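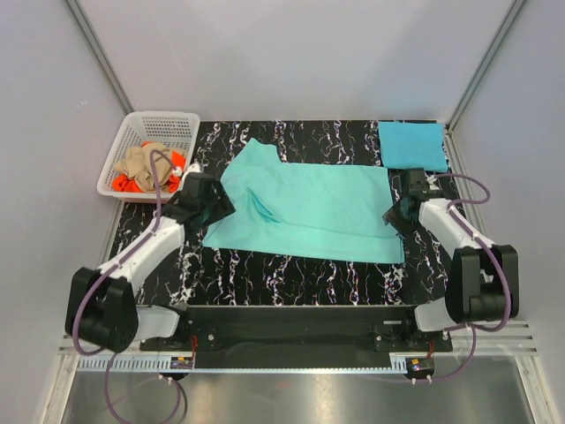
## 4. Setting up the hearing loop and microphones for a service

This section covers the main prayer hall at Forkberg. The small room upstairs has no loop. For recording a talk, see section 6.

The loop cable runs under the carpet along all four walls, more than 100 feet of it, and feeds from the Driltden amplifier in the cabinet by the side door. It covers the floor area up to the back row of chairs. It does not cover the entrance lobby.

### 4.1 Before people arrive

1. Open the cabinet and check that the red master switch is off.
2. Take both microphones out of the top drawer. The one with blue tape is for the reader. The other is for the speaker.
3. Put fresh batteries in each. Used ones go in the jar, not back in the drawer.
4. Turn all the volume knobs on the mixer fully down.
5. Turn on the master switch, then the mixer, then the loop amplifier. Wait for the green light on each before going to the next.
6. Switch on the reader's microphone and bring up channel 1 slowly while someone reads a few lines from the lectern. Stop at the pencil mark on the panel.
7. Do the same with the speaker's microphone on channel 2.

**Caution:** Do not turn on the loop amplifier with the channels up. The thump is unpleasant for anyone in the hall already wearing a hearing aid.

### 4.2 Checking the loop

1. Put on the test receiver (in the gray pouch, second drawer) and set it to 2.
2. Walk the length of the hall along the center aisle, then along each wall.
3. Listen for buzzing. A low hum near the side door is normal. Buzzing anywhere else usually means a phone charger or extension cord is lying on top of the cable.
4. If the voice fades toward the back, raise the loop level one notch and walk it again.

**Note:** The loop level is separate from the speaker volume. Raising one has no effect on the other. If a person using a hearing aid says it is too quiet, ask first whether the aid is switched to the T setting.
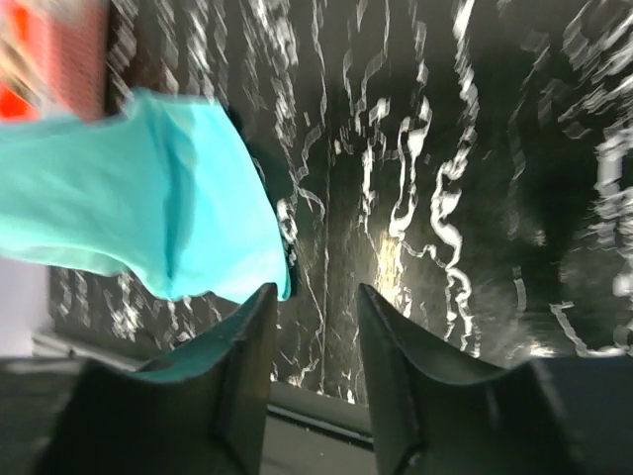 Saqib Kazmi writes that the hum by the side door got much worse in February, and that moving the space heater to the other outlet fixed it. He would like step 3 to mention heaters as well as chargers. Until the next revision, please treat it as if it does.

### 4.3 During the service

- Leave the mixer alone once the opening prayer has started, unless there is feedback.
- If there is feedback, lower channel 2 first.
- For silent prayer, mute the microphones with the button on the handle. Do not switch them off, as this makes a click.
- Large funerals with 400 people need the folding doors open. Use preset B, and tell those with hearing aids to sit forward of the doors.

### 4.4 Shutting down

1. Turn both channels down.
2. Switch off the loop amplifier, the mixer, and the master switch, in that order.
3. Return the microphones and the receiver to their drawers.
4. Write any fault in the notebook inside the cabinet door, with the time it happened. Faults with the amplifier itself go to Hạnh Ông.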